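Ticket 2915: Roll-call totals on public vote page do not match chamber display
Product: Cima Vote Record, council edition
Customer: Tindamton Town Council, clerk's office
Opened: 15 July 2021
Priority: High
Status: Resolved, workaround no longer required

Reported problem
The recorded vote on the zoning amendment shows 11 yes, 8 no, 1 abstain on the chamber display. The public vote page shows 11 yes, 7 no, 1 abstain, 1 absent. The council has 20 members and all were marked present at the opening roll call. The clerk's office asks that the public page be corrected before the minutes are posted.

Entry 1
Confirmed the mismatch from the customer's export. The member shown as absent is in seat 14. The seat console log for that seat has a valid "no" press inside the voting window. The chamber display reads directly from the consoles and is correct. The fault is between the console log and the public page.

Entry 2
Asked the clerk's office for the full session file. It contains 253 events. The public page importer read 252 of them. No error was written. The missing event is the seat 14 vote.

Entry 3
Compared timestamps. The presiding officer closed the vote at the same second that seat 14 registered. The console log stores milliseconds and places the press before the close. The importer drops the milliseconds, sorts on whole seconds, and then puts control events ahead of seat events when two are equal. The vote was read as arriving after the close and was discarded. A member with no vote in a closed roll call is written out as absent, even when the attendance record says present.

Entry 4
Reproduced on the Sugden test server with a copy of the session file. Moving the close event forward by one second restores the vote. Moving it back gives the original fault.

Two defects logged:
(a) Importer must keep milliseconds when sorting.
(b) Present members with no recorded vote must show as "not voting" and never as "absent".

Entry 5
Customer asks whether earlier votes are affected. Ran a check against all roll calls imported since December, when the current importer was installed. 2,915 seat votes were compared with the console logs. One other mismatch was found, on a motion to table that passed by a wide margin. Neither result changes. The clerk's office has been sent both references and will enter a correction under its own rules.

Entry 6
Cukari, who host the public page, cleared the cached copy after re-import. The page now shows 11 yes, 8 no, 1 abstain. The first attempt returned status 200 but still served the old table - the cache key does not include the revision number. Cukari will change this on their side.

Entry 7
Patched importer installed. Session file re-imported twice with identical results. Attendance table unchanged. Customer confirms the display, the public page and the draft minutes agree.

Closing note

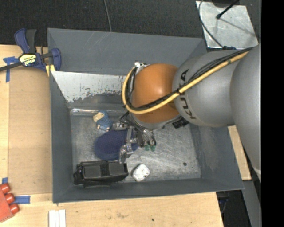 The paper fallback procedure stays in force for any roll call where the display and the public page disagree. Each member signs a printed slip, and the clerk reads the slips aloud before entering them by hand. Collect them in one open container on a table in view of the members. A large grey bin with sloping walls and no lid, standing on a light wooden tabletop, meets the requirement, and scratches along the upper rim are acceptable. Check that the bin is empty before the first slip goes in, and keep the slips with the session file until the minutes are approved. Ticket closed - reopen under the same number if the mismatch returns.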